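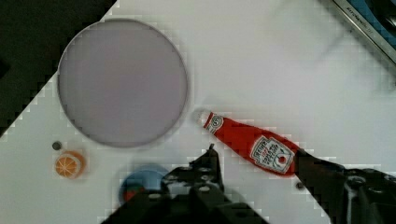 Wrist view: toy ketchup bottle between the fingers, plate and orange slice to the left.

Home Archives Threads Search Subscribe Help
Filed under: Manipulation / Test practice and guidelines

Subject: Re: [arm-practice] Draft 2 of the tabletop reporting guide, comments wanted

Replying to the list and not only to the editors, as I suspect a few of you have the same doubts and are too polite to post them.

The earlier message said:

> We have now merged the Bultari and Nestura comments into the
> tabletop section. The main changes are:
>
> 4.2 The work surface shall be free of foreign matter before
> each trial.
> 4.3 Objects shall be drawn from the agreed toy food set and
> placed at random.
> 4.5 A trial is a success if the object is picked up and put
> on the plate.
> 4.7 Sites shall report no fewer than 200 trials per object.
> 4.9 Wrist video shall be kept for every trial.
>
> We think this is close to final. Unless there are strong
> objections we would like to freeze the text at the end of
> November and start listing sites that comply.

I have objections. You can decide how strong they are.

Start with 4.2. "Free of foreign matter" sounds fine until somebody has to sign for it. In the wrist view at the top of this message there is a small dark grey disc or bead just above the orange slice, and a dark dot on the table between the two fingers, below the ketchup bottle. I can't tell you from the image what the dot is. It might be a screw head, it might be a bit of debris. Is that a clean table? Under draft 2 I could answer either way and nobody could show I was wrong. If the rule is there so that a policy or a grasp planner isn't thrown by stray bits, say what size of thing matters and who looks. If it's there because it reads well, take it out.

There is also the matter of things at the edge of the work area. Up in the far corner you'll notice part of something with a silver rim and a blue inside. Is it in the trial or out of it? It isn't foreign matter in any normal sense. The draft has no word for an object that is in view of the camera and plays no part in the task, yet anyone who has trained on wrist images knows such objects can matter quite a lot. I'd ask for one plain line: list everything the camera can see at the start, including what the arm is not meant to touch.

4.3. Placed at random by whom, and how? I have sat through enough of these sessions to know that "random" means a tired person putting the bottle down where it looks about right. The bottle in this view lies on its side at a slant, cap towards the plate and base down by the right finger. Is that a hard placement or a gentle one? The draft gives me no means of saying. At Bevan we went back over 504 logged starts last winter and found the long objects had nearly all been laid within the same narrow spread of angles. No one had cheated. People have habits. A printed list of positions and angles, drawn up before the session by a script, would cost an afternoon.

And "the agreed toy food set" is doing a lot of work for a set which, so far as I can find, has not been agreed. Glossy plastic is a choice, and so is the size of the label. Two toy ketchup bottles from different shops may share very little beyond being red. Please put weights and dimensions in an annex or admit that results from different sites won't compare.

4.5 is the one that worries me most. "Picked up and put on the plate." A flat round plate that sits right by the table edge, as this one does, gives the arm plenty of chances to leave something half on. Does half on count? Does it count if the plate gets shoved? How long must the object stay put? And if the bottle is nudged by a finger before the grasp closes, is that the start of the trial or part of it? One of the fingers here looks to be on or very near the base already. Two honest operators will score that differently, and I would sooner see the argument had in the guide than in everyone's results tables.

As for 4.7, I don't know where 200 came from. I asked in the last round and was told it was "in line with common practice". Whose? For an object that works nearly every time, 200 may be more than anyone needs. For comparing two grippers that are close together it may be too few. Tilari sent in a run of 1296 trials and the draft treats it exactly the same as a bare 200. Ask for the count and the interval and let readers judge.

4.9 I support — with the reservation that keeping video is easy and keeping usable video is not. Blocky compression like that along the table edge here would make it hard to settle a dispute over whether a fingertip was touching. Set a floor for quality, or the archive will be large and of little help.

What I would not do is start listing compliant sites on this text. A list like that gets quoted in tenders within weeks, and then the wording can't be touched. Leave it as a trial guide for another round, have two sites score the same set of recordings without talking to each other, and publish how often they disagree. If they hardly ever do, I'll withdraw most of the above.

I can send marked-up wording for 4.2 and 4.5 by Saturday if the editors want it. The rest needs somebody who owns a set of scales.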